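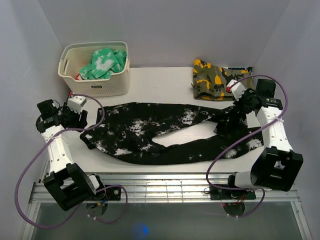
Brustunley Laundry Log

README, last updated 2020-01-10

Hi! This is the laundry dataset I've been keeping for my building, and I finally got tired of emailing the spreadsheet to people, so now it lives in a folder with a README like a grown-up project. It covers the shared laundry room at Brustunley (the apartment block, not the street) and there are 2443 loads in it so far.

What's in the folder

loads.csv has one row per load. This is the one you want.
machines.csv is a short list of the washers and dryers and when each was serviced.
notes.txt is me rambling. Read it if a week looks weird to you, it probably looked weird to me too.

Columns in loads.csv

load_id: just a number, goes up by one. There are gaps where I deleted duplicates.
start: when the machine was started, local time, 24 hour clock.
machine: W1 to W4 for washers, D1 to D3 for dryers.
cycle: cold, warm, hot, delicate, or "?" if the person left it blank on the sheet.
kind: what was in it, in the person's own words. I fixed spelling and nothing else, so you'll find "darks", "dark stuff", "black things" and "gym" all living side by side. Sorry! I tried merging them once and hated every minute.
minutes: how long the load sat in the machine, including the time it sat there finished while somebody forgot about it.

How it got collected

There's a clipboard on the wall between W2 and W3, and people write on it. That's the whole method. I type up the sheets on the weekend with a coffee. Nobody has to fill it in, and plenty of folks don't, so please don't treat this as every load the building ever washed. Late night loads are undercounted for sure (I've heard the dryers going at 1 a.m. and found a blank sheet in the morning).

No names or apartment numbers are in here. The paper sheets had a spot for initials early on, and I left those out when typing.

Things to watch for

445 rows have no end time, so minutes is empty. Don't fill those with zero, or your averages will go silly.

W4 is a Terov and its hot cycle runs much longer than the others. If you compare machines, split by cycle first.

D2 was out for most of December. The few D2 rows you'll see that month are from before it quit, and I checked them against the paper.

"Mixed" went up a lot after the Cloutier wing opened, and I think that's just new neighbors with their own word for things. I wouldn't read anything into it.

Opening it

Any spreadsheet program will do. It's plain comma separated text with a header row, and any kind entry with a comma in it is in quotes. If you use Hetov (the little charting script in the tools folder), it only reads the first 1000 rows unless you change the limit at the top of the file. That one cost me an evening.

Using it

Go ahead, do whatever you like with it. If you make a chart of the Sunday rush I'd love to see it, and if you find a mistake, tell me the load_id and I'll dig out the sheet.

Still to do: type up the last two clipboards, and pick one spelling of "duvet cover" for good.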